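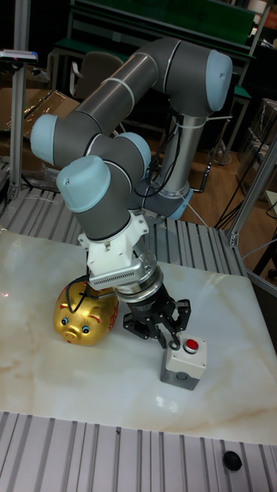 Vikano Department of Sport and Exercise Science, Injury Surveillance Group

3.2 Match exposure and time lost to knee hyperextension

Injury records were drawn from the club reporting system used in the Praltbridge league, which has required a team physiotherapist's entry for every missed match since 2014. An injury was counted when a player was unavailable for at least one scheduled match. Contusions were excluded, as were knee complaints with no identifiable onset during play or training. The extract used in this paper was closed on 12/4/19.

The final sample held 659 player-seasons. Of these, 573 had complete training and match exposure and were carried into the main model. Incomplete player-seasons came mostly from mid-season transfers, where the receiving club did not enter training hours. They were kept for the sensitivity analysis reported in Section 3.4.

Defensive backs and linebackers were grouped by their listed position at the first July training camp of each season. Players who changed position later were not reclassified. Time lost was measured from the day of injury to the first full training session, following the definition in Adebisi, and is given as a median because the distribution was skewed to the right.
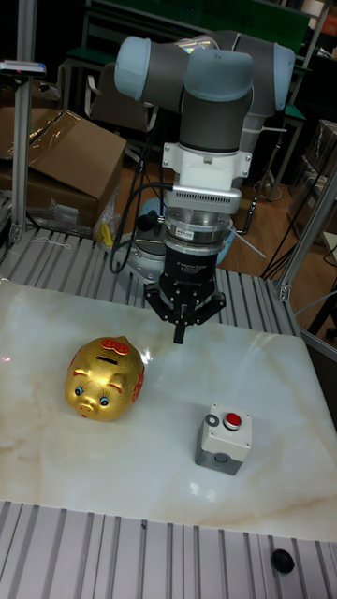

Median time lost for defensive backs was roughly 4 weeks. Linebackers returned earlier, although the intervals for the two groups overlapped and the difference did not hold after adjustment for age and previous knee injury. Playing surface had no clear effect in either group. The share of players still unavailable by week was estimated with censoring at the end of the regular season.

Figure 2. Robot arm with a black gripper above a gold piggy bank and a push-button box on a marble table.

Two limits apply to these estimates. Bye weeks lengthen the apparent absence when it is counted in days, and some clubs hold a fit player back until the following match. The Grirent grading scale was recorded too unevenly between clubs to be used as a covariate.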